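How does a lighthouse tell ships where they are?

Have you ever stood on a beach at night and seen a light far away that comes and goes? Maybe it was a lighthouse. In this text you can learn why the light blinks, and how sailors read it like a name.

Why is it there?

The sea looks the same everywhere, but under the water it is very different. Near the coast there can be rocks and banks of sand. A captain who knows the way by day can still make a mistake in the dark. So long ago people on the coast made fires on the hills. A fire on a hill was good, but rain could put it out, and from far away it looked like any other fire. Later they built towers, and put the light inside, behind glass.

Every light has its own pattern

Imagine that you are on a ship and you see a light. Which lighthouse is it? If all the lights were the same, you could not know. For this reason each lighthouse has its own pattern. The lighthouse at Grandholm gives one flash, and then it is dark for 7 seconds. The one on the island of Felititz gives two quick flashes and then a long dark time. The sailor counts the seconds, looks in a book or on the chart, and finds the name of the light.

Some lights also have colours. A lighthouse can show red over the dangerous rocks and white over the safe water. When the captain sees red, he or she must turn the ship until the light is white again.

How can a small lamp shine so far?

The lamp in a lighthouse is often smaller than you think. The secret is the lens, a big piece of glass made of many rings. Each ring bends the light a little, so that all the light goes out in one strong beam. The lens at Grandholm has 300 pieces of glass, and on a clear night sailors can see its light from 35 kilometres away.

Who lived there?

In the past a keeper lived in the lighthouse, sometimes with the whole family. Hendrik Prins was keeper at Felititz when the lamp still burned oil. Every evening he climbed up to light it, and in the night he climbed again to look if it was burning well. In December the boat with food could not always come, so the family baked their own bread and kept many potatoes. Their kitchen was the warmest room and there the children did their school work.
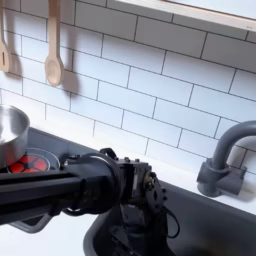
Wooden kitchen tools hanging against white tiles.

Today most lighthouses work alone. A switch turns on the lamp when it gets dark, and an engineer comes only to check and repair.

Do ships still need them?

Ships now have satellites and radar to find their way. But a machine can break, and then it is good to look out of the window and see a light that you know.

Words to remember

Beam: a line of strong light.
Chart: a map of the sea.
Keeper: a person who takes care of a lighthouse.

Try it at home

Take a torch and make your own pattern, for example two short flashes and one long. Can a friend at the other side of a dark room write it down correctly? Please do not shine the torch in somebody's eyes.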